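Bench notebook, robot cell
Tuesday, April 30, 2024

Equipment list for next year is due before the end of the week, so most of today went to that, with stacking runs in between. Writing it down here so the spreadsheet makes sense later.

What we asked for in February:
a second set of finger pads for each gripper
one spare gripper, same model as now
a replacement tabletop
cable trays for the back of the table

The spare gripper is the only expensive line. Drorkavwood quoted it at 19 weeks. Kourkoulas can do 6 weeks but only sells it with their own flange adapter, and we would need to check the bolt pattern before committing. Leaning toward Kourkoulas. The adapter costs us some reach, and the stacking task doesn't use all of it anyway. Red and yellow on top of the green block is as tall as the three-block job gets.
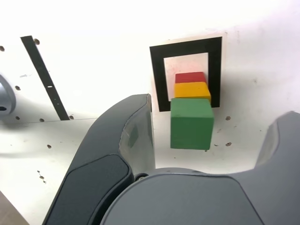 Do we need the spare if the current grippers are still fine?
We do. A failed gripper today would stop the cell until a repair came back, and the last repair at Drimthorpe took longer than the project had slack for. The pads can wait if something has to give.

Pads: 252 dollars for a set from Brovero, 2 sets minimum. Price is good until the end of the quarter. I would rather order these out of the consumables budget than put them on the equipment form, where they will sit behind everything else.

Tabletop: dropping it. The holes and scuffs look bad but don't get in the way of anything. The black square still gives us a clear target for placing blocks, and a new top would mean mounting the arms again and redoing the calibration. That is days of work with nothing gained. If the money is there next year we can look again.

Ran yellow onto red at the square while waiting for the Kourkoulas drawing to come through. Same gripper settings as the last entry, no changes to the program.
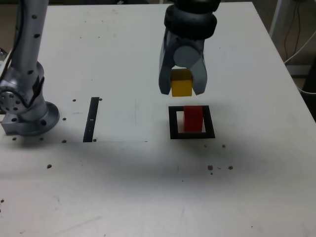 Still to do
Measure the flange bolt circle and send it to Kourkoulas.
Ask Drorkavwood if 19 weeks is firm or just their standard answer.
Move the pads to consumables - check the code first, it changed this year.
Get a length for the cable trays. The loose cables at the back corner need to be in them too, so measure past the table edge.
Take the tabletop off the form before it goes in.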